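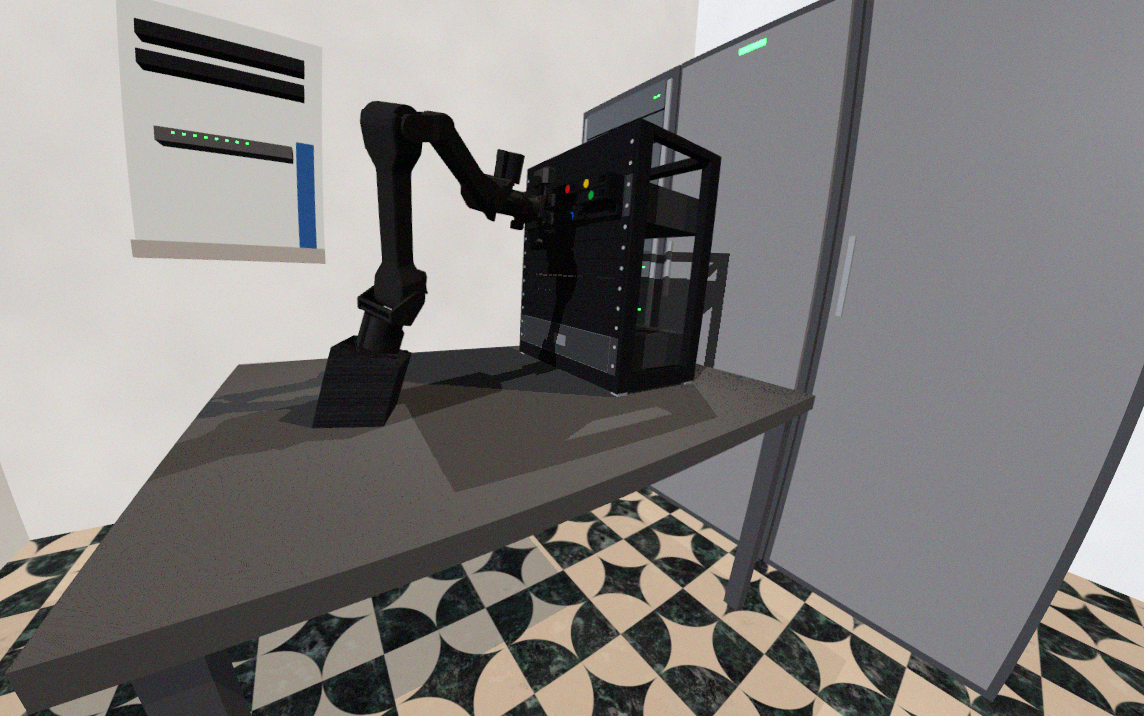

Can a machine do the boring jobs yet?

Posted Jul 11, 2025

My sister asked me last month when she could buy a robot that empties the dishwasher. She knows I work near this sort of thing, and she has three children, so it was a serious question. I told her not yet, and then I spent a few evenings trying to work out why I was so sure.

I look after equipment for a firm called Veven, on the industrial estate at Plastovdale. Most of what I do is racks: taking units out, putting units in, moving a cable from one place to another and writing down that I moved it. It is dull work and a lot of it is the same from one day to the next, so it ought to be a good job for a machine. For the past year Nithin Lobo and Amber Stevens, who sit across the corridor from me, have been trying to make it one. Their project is called Tunurard. I have no idea where the name came from.

They do nearly all of it in simulation. The arm, the table, the rack and the room are drawn by a computer, and the arm practises there before anyone lets it near real kit. The task they have been stuck on since spring is a small one. The arm has to reach over to the front of a rack on a table, get its gripper to the right spot near the top, and deal with the module there without disturbing anything next to it. I do that with one hand while talking to someone.

I used to think the simulated version would be the easy part. You can make the room whatever you like, after all. But a black gripper in front of a black rack is hard to make out even for me, and there are shadows lying over the front of it as well. Amber says they leave that sort of thing in on purpose. The real room has bad light in the afternoon and nobody is going to repaint the racks to help a robot.

In one batch of 1,174 tries, they sorted the failures by what had gone wrong. Very few were big, obvious mistakes. The arm hardly ever swings off in the wrong direction now. Mostly it gets to nearly the right place and then does something slightly off, pushing a touch too soon or at a bit of an angle. Nithin's view is that getting there is solved and touching things isn't. I think that's fair, and it's the same with chores at home.

Take the dishwasher. Getting a plate from the rack to the cupboard is a matter of reaching and moving, and I believe an arm could be made to do it in a kitchen it had seen before. Then there is the upturned mug with water sitting in the bottom. There is the fork that has slipped through the basket, and the plastic lid that has flipped over and filled up. You sort those out by feel and without thinking about it. My sister's kitchen also changes every day, depending on who has left what on the worktop.

Washing is worse. I have seen films of machines folding towels and some of them are quite good, but a towel is a kind thing to fold. I'd like to see one try a fitted sheet, or find the other sock.

Floors are the exception, and people forget that one because it has become normal. We have an Amin floor cleaner at home, bought second-hand, and it does the downstairs while we are out. It gets stuck under the same chair every time. I have stopped being cross about it and I just lift the chair on to the table before I go. That seems to me how most of this will arrive: the machine does the middle of the job and you do the ends.

On the shop floor it is further along, and it depends on how much you are willing to arrange things for the machine. Downstairs from us there is a packing line where an arm puts boxes on pallets. It does 800 an hour when all is well. The boxes are all one size and they come from one direction, and there is a fence round it. When a crushed box comes through, the line stops and a person walks over.

Racks sit somewhere between the packing line and my sister's kitchen. They are tidy, they have straight edges and holes in known places, and they don't move. But every one has been altered by someone at some point (often me), and the drawings don't always say so. I gave Nithin a list of 17 things I check by eye before I touch a unit, and he said he could see how to do four of them.

The plan is to try it on a real rack in August, one that has been taken out of service, with me standing by. I'll be moving slowly and so will the arm. If it goes badly I'll be the one putting the rack back together, so I have asked them to pick one with new screws.

I have told my sister to keep the rota on the fridge for now. Her eldest is on dishwasher this week.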